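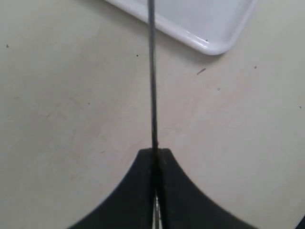 About Melia Table Tennis Club and School

Melia started with 4 people, one table and a disagreement about the score. The disagreement is still going. The rest has grown to 112 members, most of whom joined for the exercise and stayed to get even with somebody.

We play upstairs at the old Dahlgren shoe warehouse in Liltley. There are 3 flights of stairs and no elevator, which we count as the warm-up. The sign on the street door still says Dahlgren Shoes, and a few times a year someone walks in wanting boots. Two of them are now in the Tuesday-level squad, as we call it, although it has never met on that day.

What we teach

Beginners learn to hold the bat, return a plain serve and apologize for edge balls without looking pleased. The course runs eight weeks. You don't need your own bat. We have a box of loaners, and they are bad enough that most people buy one by week three.

Improvers work on spin. You will spend the first month sending the ball into the ceiling lights. Please keep at it, the lights have cages.

Juniors play from 4:30 in the afternoon until their parents remember them. They are polite, quick on their feet and will beat you.

The league

Our first team plays in the Bolerura Shield, a competition with long drives and short matches. We have finished last but one in most seasons and are proud of the "but one." The second team plays closer to home and eats better.

How we got here

The club spent its early years in a church hall, where the floor sloped and everyone learned to prefer the uphill end. When we moved to the warehouse we found that several of our best players were only good uphill. They have adjusted, mostly.

The warehouse needed a new floor, and we paid for it with a 24-hour sponsored rally. The longest unbroken exchange was 639 strokes. It ended when one player sneezed, and the other claimed the point.

Coming along

Your first evening is free. Doors open at 6:30, and the tables fill up by seven. Wear shoes that don't mark the floor, bring water, and leave white shirts at home if you're playing with the white balls. Parking is behind the building, next to the bakery, whose owner would like you to know that the space by the back door is taken.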